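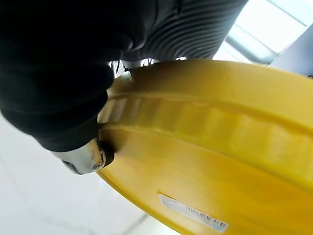
How long does the Forkovex helper take to empty a dishwasher?
Eighteen minutes for a full lower rack, going by my trial of the Pilico home service.

I'm Eldana Gebreyes, and I love this thing! It's slow, sure, but I got to fold towels while it worked – bliss. A few tips if you're signing up:

Pull the lower rack all the way out before you start. Half-open racks confuse it (and me).

Stand mugs upright with the handles facing one way.

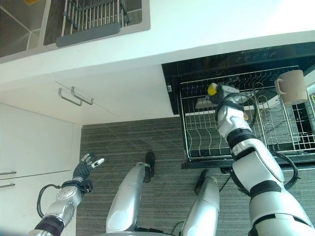 Lay small plates flat and leave space between them, so the fingers can get under a rim. Keep knives out of the rack entirely and wash those by hand.

Move throw rugs before the visit. The basic plan is 5 visits, and I'd book the first one for a day when you're home – you'll want to watch!

Updated 4/7/22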